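Category: Research News / Automation

Inalano's work on learned handling has entered its second phase. The programme, carried out with our partner Endero, gathers demonstrations of simple tasks from which a control system may learn to pick up, move and set down everyday objects.

Each demonstration is guided by a trained operator and stored with the joint positions and the views from the cameras. The first phase closed in August with 1000 accepted demonstrations. The target for the present phase is 3000, covering 9 household tasks. Recordings in which the operator hesitates or corrects a grasp are kept and labelled separately, at the request of the Shahbazi group, who are responsible for training the model.

Bowls have been given particular attention. Their rims may be grasped from many angles, and earlier versions of the system performed poorly with them.
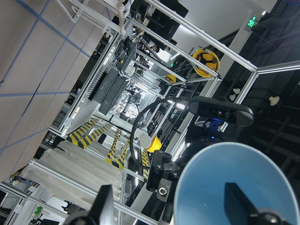
Page last updated: February 2019

The wrist camera has a light blue bowl close to the gripper fingers, with the frames of the work area and a further arm beyond. Such views are stored at full resolution.

Departments wishing to propose additional tasks should write to the Todar project office.

Comments (3)

Will the bowl recordings be available to other sites?

Our department sent in a proposal for stacking trays and would be glad of a reply.

Please could the list of 9 tasks be published here as well?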